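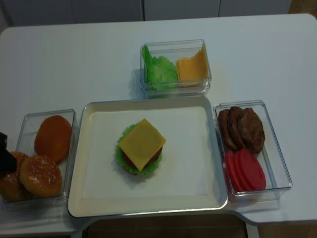 玩具汉堡:芝士在最上层,顶部面包未放

汉堡的含水层顺序

打印 | 发送电子邮件

上一篇写了面团配方,留下一个问题没有处理:底部面包在食用过程中变软、破裂。十月以来我换过面粉,也换过烤箱温度,改善都很有限。后来把注意力转到夹层顺序上,记录如下。

先说面包。配方沿用旧版,面粉300克,加水量按烘焙百分比取54%,另有鸡蛋和黄油,所以实际含水比这个数字高。切面孔隙的均匀程度比含水量更重要。孔隙大的切面吸水快,汁液沿孔壁向下走,到达底壳后在那里积聚。底壳软化之后,整个结构就失去支撑。

切面烘烤是成本最低的处理。干锅,中火,切面朝下,不放油,烤到颜色均匀。如果要涂黄油,应在烘烤之前涂,而且要涂到边缘。涂层不连续,效果就接近没有涂。我用的是Vaneo的铸铁平锅,升温慢,但锅面各处温差小,适合这一步。

夹层里的水有两个主要来源,肉饼和番茄。两者的性质不同。肉饼析出的是带脂肪的汁液,温度高,流动集中在出锅后的头几分钟。番茄析出的水几乎不含脂肪,流动慢,遇盐加快。把盐撒在番茄上再组装,等于提前启动渗水。我现在的做法是番茄不加盐,盐全部放在肉饼表面。 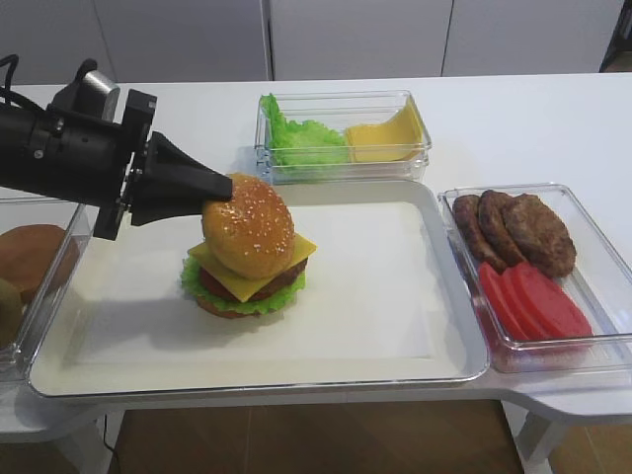 底部面包上铺生菜,再放番茄和肉饼

生菜放在最下面,作用是隔水。叶片表面有蜡质,完整时基本不透水,撕碎以后边缘渗漏。叶子应大于面包直径,让汁液从外缘排走。缺点是生菜与面包之间摩擦小,咬下去时上面各层容易整体滑动。皱叶品种比平叶品种好一些。叶面的清洗水要甩干,否则隔水层自己就成了水源。

另一种方案是把肉饼直接放在底部面包上,生菜放在肉饼上方。这样结构稳定,滑动少,但要求底面烘烤充分,并且肉饼必须静置。我各做了几次,静置两分钟以后再组装,底面状态可以接受;不静置则不行。Constanza Echeverría来信建议在底面抹一层蛋黄酱,理由是乳化脂肪也能隔水。试过,有效,只是整体偏腻,是否采用看个人口味。

肉饼本身的问题是收缩。生肉饼每个80克,用Prolleo的电子秤称。这台秤读数稳定得慢,放上去要等一下再看。成形时直径应略大于面包,中心压出浅凹,减轻受热后的隆起。肉只在表面加盐,不要拌进肉馅。盐拌入后蛋白质溶出,质地会向香肠靠近。

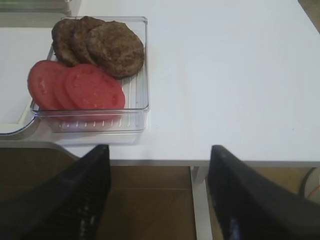

肉饼与番茄片同盘

备料阶段还有一个常见的疏忽。熟肉饼和番茄片如果共用一个盘子,番茄受余热影响会提前出水,水又回到肉饼底部,煎出来的干燥表面就浪费了。条件允许应分盘,至少要留出间距。带筋的盘底比平底好,汁液可以流到沟里。最好的还是细网架,肉饼底部能通风,静置时不会泡在自己的汁里。生肉用过的盘子不再装熟料,这一条没有例外。

芝士的位置争议较少。放在肉饼上,余热使其软化,兼有固定上层的作用。若番茄放在肉饼上方,芝士夹在两者之间,可以阻断一部分番茄水。若芝士直接接触顶部面包,则保护的是顶部面包,对底部没有帮助。芝士片离开冰箱后立即使用比较硬,覆盖时四角翘起,回温片刻再放就贴合了。
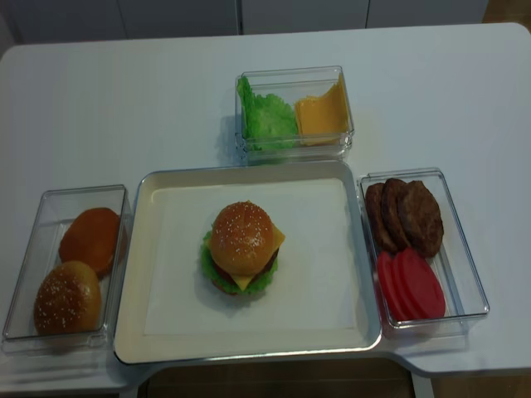 包纸的影响我原来低估了。组装完毕立即包紧,水蒸气在纸内冷凝,面包表皮先软,随后变皱。敞开放置则芝士很快变硬。折中做法是垫一张吸水的纸,松松折起,上方留口。涂蜡的纸防油但不吸水,外带时方便,在家里吃没有必要。

目前固定下来的顺序,自下而上:烤过的底部面包,生菜,肉饼,芝士,番茄,顶部面包。酱只涂在顶部面包的切面。酸黄瓜要先用厨房纸压干,放在芝士上。洋葱切细丝,量少时对含水影响可以忽略。

还没有测的是马铃薯面包。淀粉比例不同,切面吸水的速度应该也不同,下周五发面,结果另写一篇。

打印本文 | 用电子邮件发送给朋友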